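关于宿舍房间水果存放与整理的几点记录

本文为本人博客“居室管理”栏目的续篇。前次发布关于衣物换季收纳的文字后，陆续收到读者来信，询问食品尤其是鲜果在卧室兼起居空间内的存放办法。现将本人在斯基斯蒙特（Skismont）公寓居住期间所执行的做法整理如下，供居住条件相近者参考。

一、基本情况

本人所住房间为单间，编号337，厨房为同层住户共用，冰箱分格使用，每户所得空间有限。冬季水果消耗以柑橘类为主，大橙与小蜜橘各占一部分，均购自德隆道（Drondau）路口的果品店。该店按袋出售，大小混装，购回后须自行分拣。

房间内可供摆放物品的平面共两处，一为书桌，一为床面。书桌日常堆放文件及电脑，不宜用于分拣。经比较，本人将分拣工作安排在床面进行，铺盖整理平整后再行操作。此种安排有其便利之处：床面柔软，果实滚动距离短，落地碰伤的情况明显减少。

二、分拣办法

分拣应于购回当日完成。具体次序为：先将全部果实自袋中取出，逐个检查果皮，凡有软塌、破口或霉点者另行放置，当日食用或弃置；其次区分大小，大橙与小橘不宜混放，大果压于小果之上，两三日内小果即出现压痕；最后将小橘归入碗内，大橙另放。

盛放器皿以浅口碗为宜。本人现用绿色碗一只，口沿圆滑，重量轻，取放方便。此前曾使用金属网篮，网丝在果皮上留下印记，且不易擦拭，已停止使用。碗内不铺纸巾亦可，但应每隔数日清洗一次，晾干后再用。

取放果实时，应以两侧均匀受力为原则，握持果身中部，不捏果蒂处。放入碗中时可将碗略微倾斜，令果实沿内壁滑入，避免自高处落下。

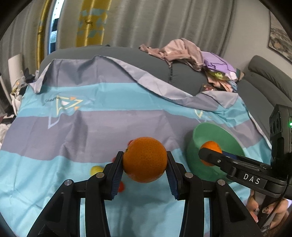

Darren Lightfoot来信指出，水果放在床上分拣他不能赞同，橙皮表面常有果蜡和尘土，沾到被面上很难洗净，他本人宁可在地上铺一张旧报纸，蹲着分完；他另外提到，小橘子放在碗里不应超过两层，最底下一层总是最先坏掉，等发现时往往整碗都有味道。

上述意见中，关于层数的部分，本人完全采纳，并已在后文的存放规定中写明。关于床面分拣一节，本人认为可以折中处理：果实在取出之前先以湿布擦拭，再以干布擦净，之后方可接触铺盖。浅色织物尤须注意。如已沾染橙皮油渍，应及时以少量洗洁精点涂，静置片刻后用清水洗去，不可用力揉搓，以免渍痕扩散。

三、存放规定

（一）小橘置于碗内，不超过两层，放于窗台内侧，避开暖气片。

（二）大橙单层摆放于书架底格，果与果之间略留空隙。

（三）每日晚间检查一次，发现变软者即取出。

（四）水果不与面包、茶叶同格存放，以防串味。

（五）已剥开的果实不隔夜。

以上各条自本学年起执行，除期末考试期间偶有中断外，基本得到遵守。中断期间有一袋小橘在书架后侧遗忘，取出时已全部发霉，书架底板随之更换。此事责任在本人，特此记录。

四、关于铺盖的整理

因分拣工作在床面进行，铺盖的整理亦应一并说明。分拣前应将枕头、毛毯移开，仅留平整床面；分拣后应将铺盖整体抖动一次，检查有无脱落的果蒂、叶片及贴纸。果品店所贴的小标签极易粘附于织物，入洗衣机后碎成细屑，清除费时。本人去年冬季因此重洗被套，事后在床头加挂一只小布袋，专收标签与果蒂，至今仍在使用。

铺盖换洗周期，冬季为两周一次。公寓洗衣房每次收费若干，本人通常与厨房用布分开洗涤，不混洗。

五、费用与数量

有读者询问每次采购多少为宜。就单人居住而言，一次购入不宜过多。本人最近一次购得大小果合计23个，食用期略显偏长，末尾几个果皮已干，水分不足。下次拟减少购入数量，改为多次采购。祖尔滕顿（Zultenton）市场价格较果品店为低，但须整箱购买，适合数人合购，单人不建议采用。

六、后续事项

二月份公寓将更换公用冰箱，分格办法届时或有调整，本文所列存放规定亦可能随之修订。橙皮晾干后用于衣柜除味的做法，已有数位读者来信提及，本人正在试行，所用容器为姆里达（Mridha）牌小陶罐，盖上留有气孔。目前晾晒时间尚未确定，薄皮与厚皮干燥速度不一，须分开摆放，待有记录后另文说明。

来信仍请寄至本栏目原信箱，信中请注明居室面积及是否有独立厨房，以便答复。

二〇一九年一月十日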